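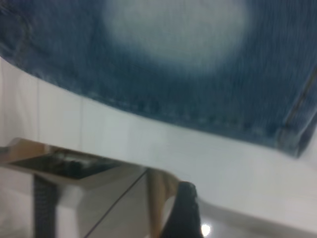

Figure 3. Blue denim with a pale faded patch; stitched hem along the lower edge and side seam at right.

3.2 Wear and fading in denim

Denim made up 83 of the 600 items sorted at the Prelska site. Sorters graded each piece for color loss, then for the state of its hems and seams. Fading was scored by its edge. A soft-edged patch that blends into darker blue, as in Figure 3, was coded F2, and a patch with a sharp border F3. Creases were left out of the score.

Hems were coded separately - a curled edge did not lower the grade if the stitching held. Salcedo and Masri graded 27 pieces twice and disagreed mostly on F2, where the limit of the pale area is hard to place. Those pieces were given the lower of the two grades and kept in the sample. Side seams are treated in Section 3.3.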